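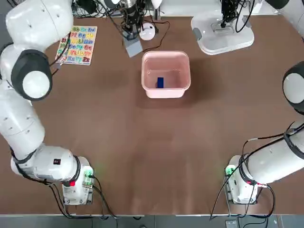 Fonamus
家庭で焼いたサワードウパンの発酵記録

概要

Fonamusは、家庭の台所で焼いたサワードウパン(天然酵母のパン)の発酵の記録です。生地の温度、室温、生地の高さ、酸っぱさの評価などを、CSVの表にまとめました。パンの数は207、観察の行数は1179です。ファイルは3つあります。

記録は私が自分のために始めたものです。初めは紙のノートに書いていましたが、前の冬の生地と今の生地を比べたいときに、ノートのページを探すのに時間がかかりました。そのため表に移しました。同じことに興味がある人の役に立つかもしれないと思い、公開します。

日本語は私の母語ではありません。用語の使い方で間違いを見つけた方は、課題(issue)の欄で教えてください。パンの用語は本によって訳が違うので、下に「用語」という節を作りました。

公開日: 2019年5月27日

ファイル

breads.csv
パン一つに一行です。粉の配合、水の割合、塩の割合、焼いた後の評価が入っています。

observations.csv
発酵中の観察一回に一行です。主なデータはこのファイルです。

starter.csv
元種(スターター)の世話の記録です。餌をやった時刻、混ぜた粉、置いた場所が入っています。このファイルには抜けている日が多いので、「既知の問題」を先に読んでください。

文字コードはすべてUTF-8です(BOMなし)。改行はLFです。区切りはカンマで、カンマを含むメモは二重引用符で囲んであります。古い表計算ソフトで直接開くと文字化けすることがあります。そのときは「テキストとして読み込み」の機能を使い、文字コードを指定してください。

observations.csvの列

列は9つです。

bread_id
パンの番号です。breads.csvの同じ名前の列と対応します。途中で捨てた生地にも番号がありますが、breads.csvの評価の欄は空です。

obs_time
観察した時刻です。年月日と時分を書き、秒は書きません。夏時間はありません。

stage
工程の名前です。値は autolyse、bulk、bench、proof のどれかです。意味は「用語」に書きました。

dough_temp
生地の中心の温度で、単位は摂氏です。棒の形の温度計を生地に刺して測りました。

room_temp
室温で、単位は摂氏です。温度計は棚の上にあり、生地の容器のすぐ横ではありません。生地を冷蔵庫に入れている間は、冷蔵庫の中の温度を書きました。その区別は次の列で分かります。

place
生地を置いた場所です。値は shelf(棚)、oven_off(火をつけていないオーブンの中)、fridge(冷蔵庫)です。

height
容器の中の生地の高さで、単位はミリメートルです。容器の外側に貼ったテープの目盛りで読みました。生地の表面は平らではないので、中央ではなく容器の壁に触れている所を読んでいます。

touch
指で押したときの戻り方です。fast、slow、none の三段階です。私の指の感覚による評価ですから、測定値として扱わないでください。

memo
自由なメモです。日本語で書きましたが、古いものは私の母語から後で訳しました。訳したメモの最後には「(訳)」と付けてあります。

breads.csvについて

配合はベーカーズパーセントで書いてあります。粉の全体の重さを100として、他の材料の重さを表す方法です。元種の中の粉と水も計算に入れました。入れない流儀もありますから、ほかのレシピと比べるときは注意が必要です。

flour_main の列には、主な粉の名前を書きました。よく出てくる masanja は、近所の製粉所が袋で売っている中力に近い小麦粉「Masanja」のことです。この粉は袋によって水の吸い方がかなり違います。新しい袋を開けた日には、memoに「新袋」と書くようにしました。ただ、この習慣は途中から始めたので、早い時期の番号にはありません。

ライ麦と全粒粉は、種類を分けずに rye と whole の二つの列に割合だけを書きました。ライ麦の挽き方も書くべきでしたが、買った店で挽き方を聞かないことが多く、後からは分かりませんでした。

評価の列は crumb(中の気泡)、crust(皮)、sour(酸っぱさ)の三つです。それぞれ五段階で、大きい数字が「良い」という意味ではないので気をつけてください。crumbは気泡が細かいものが1、粗いものが5です。crustは薄いものが1、厚いものが5です。sourは弱いものが1、強いものが5です。私は皮が厚いパンが好きですが、好みは評価に入れていません。入れないようにした、と書くほうが正しいかもしれません。

評価は焼いた次の日の朝にしました。焼いた当日に食べると酸味の感じ方が違うからです。当日に全部食べてしまったパンは、評価の欄が空になっています。

starter.csvについて

元種の名前はPrastusoです。パンの教室で少し分けてもらったもので、教室の名前をそのまま付けました。ずっと同じ種を継いでいますが、9月に一度、表面にカビのような点が出たため捨てて、冷凍してあった分から作り直しました。この前と後を同じ種と考えるかどうかは、使う人の判断にお任せします。区別できるように、generation という列を付けました。前が a、後が b です。

作り直した直後の b の種は力が弱く、生地の高さがあまり増えていません。同じ時期に室温も下がっているので、二つの影響を分けることは、このデータだけでは難しいと思います。

餌の割合は「種:粉:水」の順で、重さの比を書きました。「1:2:2」なら、種が一に対して、粉が二、水が二です。

用語

オートリーズ(autolyse)
粉と水だけを混ぜて休ませる工程です。塩と元種はまだ入れません。ただし、私は忙しい日に元種を先に入れてしまうことがあり、その場合もstageはautolyseとしました。memoに「種先」とあります。

一次発酵(bulk)
塩と元種を入れてから、分割するまでの時間です。途中で生地を折りたたむ作業(パンチと呼ぶ本もあります)を含みます。折りたたんだ時刻は、memoに「折」と書いてあります。折りたたむ前と後では生地の高さが変わりますが、heightはいつも折りたたむ前に読んだ値です。

ベンチタイム(bench)
分割して軽く丸めた後、成形の前に休ませる時間です。容器に入っていないので、heightは空です。

最終発酵(proof)
成形した後、焼くまでの時間です。布を敷いたかごに入れるため、heightは空です。高さで発酵の進み方を見たい方は、bulkの行だけを使ってください。

元種、種、スターター
このREADMEでは同じ意味で使っています。

測り方

生地の温度は、混ぜ終わった時、折りたたむ時、分割する時に測ることを基本にしました。夜の間の観察は少なく、寝る前と起きた後の間が空いています。冷蔵庫で一晩置いたパンでは、その間の値はありません。補間した値も入れていません。

温度計は途中で一度電池を換えました。氷水に入れて確かめたところ、表示は零度でしたので、補正はしていません。お湯のほうでは確かめていません。

重さは台所のはかりで、一グラム単位です。塩は量が少ないため、割合に直すと誤差が目立ちます。塩の割合の小数点以下は、あまり信じないでください。

容器は円筒形のガラスのものを主に使いましたが、量が多い日は四角いプラスチックの容器を使いました。四角い容器は上のほうが広いので、高さの倍率と体積の倍率が一致しません。breads.csvの vessel の列が square になっているパンは、高さの比較から除くことをお勧めします。

整形の方法

紙のノートからの入力は手で行いました。その後、Podikという小さなスクリプトで、日付の形をそろえ、範囲の外の値を探しました。Podikは見つけた値に印を付けるだけで、値を直しません。印が付いた行は、私がノートに戻って一つずつ見ました。書き間違いが明らかなものは直し、分からないものは空にしました。

スクリプトはscriptsフォルダーに入っています。使い方は次の通りです。

python podik.py observations.csv

標準のライブラリーだけで動きます。印の一覧が画面に出て、同じ内容が flags.txt に保存されます。flags.txtが既にある場合は上書きされます。

既知の問題

starter.csvには、餌をやったのに書かなかった日があります。行がない日を「餌をやらなかった日」と読まないでください。旅行の間は元種を冷蔵庫に入れていましたが、その期間の始まりと終わりだけを書いてあります。

夏の記録は、冬に比べて少ないです。暑い時期はオーブンを使う気になれず、焼く回数が減りました。季節の影響を調べるとき、この偏りは大きい問題になります。

placeがoven_offの行では、room_tempは棚の温度のままです。オーブンの中は、ランプをつけていると棚より暖かくなります。ランプをつけたかどうかは、memoにある場合とない場合があります。

touchの評価は、時期によって基準が少し動いたと思います。早い時期は、どんな生地でもfastと書く傾向がありました。自分で読み返して気づきましたが、直すための根拠がないので、元のまま残しました。

水道水の硬さは調べていません。

使い方の例

発酵の速さを比べたい場合は、observations.csvからstageがbulkの行を選び、bread_idごとに最初のheightで割ると、高さの倍率になります。そこにdough_tempを並べると、暖かい生地のほうが早く上がる様子が見られます。パンを焼く人には当たり前のことですが、自分の台所の数字で見ると、レシピにある「二倍になるまで」という言葉の読み方が変わりました。私の台所では、全粒粉の多い生地を二倍まで待つと、焼いた後に横へ広がることが多かったです。

酸っぱさを調べたい場合は、breads.csvのsourと、placeがfridgeだった時間を合わせて見てください。冷蔵庫の時間は、proofの最初のfridgeの行と、焼き始めの時刻(breads.csvの bake_time)から計算できます。

勧めない使い方もあります。一人の台所、一つのオーブン、一人の舌の記録ですから、粉や道具の品質を判断する根拠にはなりません。また、食品の安全についての情報として使わないでください。カビや変な臭いが出た元種は、このデータに何と書いてあっても、捨てるのが安全です。

ライセンス

データはCC BY 4.0、スクリプトはMITライセンスです。使うときは「Fonamus」の名前を書いてください。使ったことを私に知らせる義務はありませんが、知らせていただけたら嬉しいです。

個人情報

memoの中にあった家族や近所の人の名前は、すべて「家族」「隣の人」に直しました。残っているのを見つけた場合は、issueに名前を書かず、行の番号だけを書いてください。

よくある質問

粉の重さがパンごとに違いますが、なぜですか。
袋の残りを使い切った日があるためです。割合で書いてあるので、比べるときに困ることは少ないと思います。

写真のデータはありますか。
断面の写真は公開していません。光の条件がそろっていないので、crumbの評価の確認にも使えませんでした。

bread_idに抜けている番号があります。
イーストを使ったパンに付けた番号です。種類が違うため、公開の前に除きました。番号は詰めていません。

ほかの人の記録を加えてもよいですか。
ありがとうございます。ただ、測り方が違う記録を一つの表に混ぜたくないので、別のファイルとして受け取ります。列の名前をobservations.csvに合わせ、温度計を置いた場所と、生地の高さを読む位置を短い文で付けてください。日本語でも英語でもかまいません。

更新の予定

新しいパンの記録は、まとまった時に加えます。決まった間隔はありません。次の版では、室温の温度計を生地の近くに移した後の記録が入りますので、room_tempの前に新しい列 sensor_pos を付ける予定です。列の順番に頼って読み込むプログラムは、列の名前で読むように直しておいてください。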